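**Care of the gripper pads, Lader arm**

I wipe the black pads after every 60 towels. Use a cloth with a little warm water and 2 drops of dish soap, no alcohol, it makes the rubber hard. Let them dry fully before the arm moves again.

Then check the bolt of each finger by hand. If it turns, tighten it with the short key, gently. I broke one in March by pulling too much.

When cloth slips, first lower the closing speed to 70 percent. Only after this change the pads. New ones come from Jadero, in pairs.

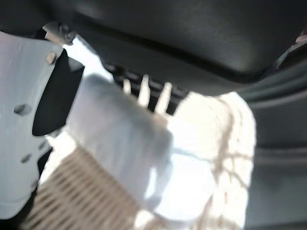

*Gripper finger with its black pad against a white, cloth-like object.*

Keep the old pair for tests.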